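The Room Where You Sit With Guests

Why I think we should stop saving the best chairs, and also stop throwing them away
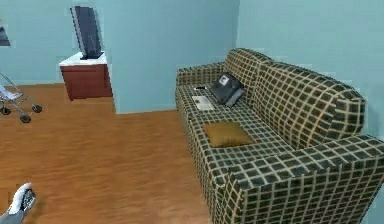
A key in the door

In the house of my grandmother the guest room was locked. The key stayed in the kitchen, in a sugar bowl with no sugar in it, and we children knew where it was and did not touch it. Inside were the good seats, the glass cups, the carpet which nobody under the age of ten had permission to walk on with shoes or without shoes. The family lived in the other two rooms, on thin mattresses, with a television that needed a hand on its side to show color. Seven people in two rooms, and the largest room of the house waiting for a visitor.

I moved to Fevport when I was 24, and I have lived here for longer than I lived there. In Fevport I met the opposite custom. People buy a sofa for themselves, they eat on it, sleep on it, let the dog have one end, and after four or five years they carry it to the sidewalk. In May, when many leases finish, you can walk down Prekine Street and see one in front of almost every building. For a long time I thought that one of these two customs must be the correct one and I was only too new, or too old, to see which. Now I think both of them are a mistake, and that they are closer to each other than they look.

What the locked room was for

It is easy to laugh at the locked room, and my cousins who stayed there laugh at it more than I do. But I want to be fair to my grandmother. She had known years in which a guest came and there was nothing to put under him. This was a shame that she could describe forty years later with the names of the guests. The good room was her insurance. It said that whoever knocked, at any hour, would find the house ready.

My friend Hala Obeidat grew up three villages from us and she disagrees with me strongly on this. She says that the room was for the neighbors, so that they could be impressed, and that the work of it fell on the girls. Every Thursday she dusted furniture that had not been used since the Thursday before. "I was cleaning for a person who did not exist," she told me. I have no good answer to this. I was a boy, and I did not dust anything.

Still, when a guest did come, something happened in that room which I have not often seen since. People stayed. A visit of three hours was a short visit. There was no second thing going on, no food on the stove that had to be watched by the one who was talking, no screen. The seats were too hard for sleeping and they were set along the walls, so everyone saw everyone. My uncle told the same story about a bus and a goat each time, and each time we listened until the end.

What the sidewalk is for

When I got my first apartment here I bought a sofa from a chain store called Witska. It cost 649 dollars, which at that time was more than my rent. I kept the plastic on the arms for one month, I admit this. Then my roommate Hussam Yammine sat down with a plate of rice, looked at the plastic, looked at me, and removed it with a fork.

He was right to do it. But the sofa was not made for being sat on by two grown men every day. In the second winter the middle went down, and in the third one leg came away from the frame. I took it to Khalaf, the upholsterer behind the fish market, and he turned it over and showed me that the leg had been held by staples. He could repair it, he said, for 300 dollars, and it would break again in a different place. He said this kindly. He had a chair from 1962 on his table at that moment, with its stuffing out, and he put his hand on it while he was speaking to me, as a man does with a good horse.

So my sofa also went to the sidewalk, and I wrote "FREE" on a paper and taped it there, although I knew that no one would take it. It rained the same evening.

I do not want to say that people here are wasteful. I hear this often from people of my age who came from other places, and I think it is lazy talk. You cannot keep for thirty years a thing that is built for three. You cannot bring it with you either, if your rent goes up each spring and the next stairway is narrower than the last. The custom follows from the wages and the staples.

The same mistake

Where the two customs meet, in my opinion, is in who is sitting there. In the locked room the furniture was too good for us. In the rented apartment it is not good enough for anyone else. I know many people in Fevport who do not invite others home, and when I ask them why, they talk about the apartment. The couch is old. There are only two chairs. They will invite when they have a better place. They are waiting for the room to be ready, the same as my grandmother, only without a key. We meet in cafes, we pay for coffee, and after one hour somebody needs the table.

I did this too. Between my second apartment and my third there were, I believe, two years in which no guest ate at my house. I said that I was saving for a table.

What I would ask

I have no program. I can only say what I do now. I bought one used sofa with a real wooden frame, and Khalaf put new cloth on it, and I paid for this in pieces over 13 months. It is used every day. My daughter does homework on it and there is ink on the left side. On the first evening of the month the door is open after seven, and whoever comes sits on it with the ink, or on the floor, or on the chairs from the kitchen. I serve lentils. I do not clean more than usual – my wife would say I do not clean usual.

Hala comes, and she never helps with the dishes, and she told me that this is a decision. Hussam comes with his sons, who are too heavy for any furniture. Last month we were eleven, and the man from downstairs, whom I had greeted for six years without knowing his name, stayed until midnight and told us a long story about a ferry. He told it badly. I hope he will tell it again next time.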